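Search products Search
August
By the Skelance Product Office
3 min read

Plenar Conductor's Cue Stand, Model 2168

The Plenar is a floor-standing cue monitor for conductors who lead a live orchestra during a film screening. It places a synchronized copy of the picture beside the open score and overlays the timing marks prepared for the performance. Skelance offers the stand for sale and for rental to concert halls, college theaters and touring orchestras.

The monitor shows 720 lines of picture and may be dimmed until it gives off very little light toward the audience. A hood on three sides keeps the glow off the players in the first desks. Timing marks appear as a vertical line that crosses the picture from left to right, followed by a short flash on the downbeat. The color of the line may be set for each reel. Conductors who prefer to work from a clock alone may turn the picture off and keep the time display.

The stand is raised and lowered by a hand crank. At full height the top of the monitor is 58 inches from the floor, which keeps it below the sight line of most raised seating. The complete unit weighs 38 pounds. It separates into a base, a column and a monitor head, and one person can carry each part through a stage door.

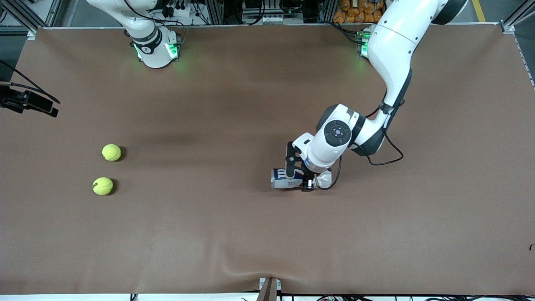 The base of the Plenar has four legs that fold flat against the column. Each leg ends in a rubber foot suited to wood, vinyl and most painted stage floors. Houses with a newly finished floor often ask for further protection, and plain tennis balls serve the purpose well. The yellow-green kind, like the two on the brown work surface, may be slit on one side and pressed over the feet. The crank should be locked before the legs are lifted. Balls that have flattened should be replaced before the stand is used again, as an uneven base will cause the monitor head to lean.

Connections

Picture is received from the projection booth over one shielded cable. A second cable carries the click to the conductor's headphones and to as many players as the hall's own distribution allows. Both connectors lock. The cables leave the base at the rear, away from the podium, and should be taped or covered wherever players walk.

The Plenar accepts timing files made with Flaseo cue software. Files should be loaded and checked at rehearsal, with the same copy of the film that will be shown to the public. Silent films in particular are often run at different speeds from one print to another, and a file prepared for one transfer will drift against the next.
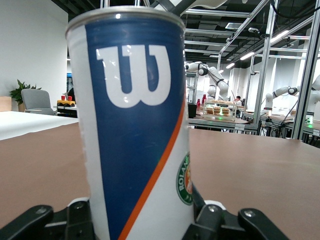

Can the Plenar be used when the film is accompanied by an organ or a piano alone?

The stand works in the same way for a single player. The monitor head may be turned and lowered to sit beside a keyboard, and the headphone feed can be switched off if the player does not want a click.

Rental

Rental units are supplied by Dwivedi, the authorized rental agent, in two padded cases. The standard period runs from the first rehearsal to the morning after the last performance. Units for a Saturday performance are delivered in time for a rehearsal the day before. The renter is responsible for the stand while it is in the building, including overnight storage. A spare picture cable is packed with every unit.

Service

Purchased stands may be returned to Skelance for inspection of the crank, column and connectors. The model number is printed on the underside of the base and should be given with any request for parts. Replacement feet, hoods and cables are kept in stock.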